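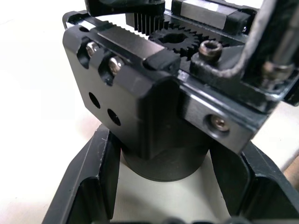 Workshop book, Friday, August

Bench 2, morning

Spent the first hour on the rack and pinion and I have to say I love this little mechanism. One gear in the middle, a toothed rack on the rail, and the whole lot is out in the open where you can get a brush to it. After the sealed units we had in spring this is a treat!

Cleaning first. Dry brush along the teeth, then a lint-free cloth wrapped round a cocktail stick for the roots (Lindalva's trick, works better than the swabs). Got a fair bit of grey paste out, mostly old grease and dust off the pads I think. Do not use the blue solvent near the end seals on the carriages. Everaldo did that in June and we had to wait for new ones from Orkow.

Grease: the Suominen white, thin smear on the rack, nothing on the screw heads please. Cycled by hand 30 times, wiped off what squeezed out, then another 7 to spread it. Felt a slight notch near one end of travel on the first few strokes and it went away. Will check again after lunch in case it comes back.

Screws on the housing: both checked with the small hex key, neither moved. Good. The cap screw by the gear has a head that has gone a bit brown and worn. Still takes the key properly so I left it in, but Edit, if you are ordering from Lirkton anyway, could you add a bag of the same? We are down to 4 in the drawer.

11.40
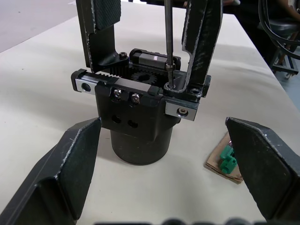
Upright on the table. Rack at the left, gear in the middle, carriage blocks either end of the rail.

Things I want to look at:

The curved finger has light wear along its outline. I'd like to know if it gets worse, so I'll put a dab of paint marker at one spot and compare in 400 cycles.

Thin rod with the threaded end and the nut: Arlindo and I disagree about whether the nut wants thread lock. He says yes, I say try a dab of the weak stuff on a spare first. Welington to decide, he's back on Monday.

Pads look all right to me. Clean with water and a drop of soap, nothing stronger.

After lunch

Notch is back, very faint, same end. Could be one tooth with a burr. Going to borrow the loupe from Gisia and go along the rack tooth by tooth, which I'm rather looking forward to.

Loupe found, no burr that I can see, but there was a hair packed into the root of one tooth. Out with tweezers. Twenty strokes, smooth as anything!

Left to do: mark the finger, log the grease batch, put the small hex keys back in the right slots (whoever has the 2 mm, it lives on the board).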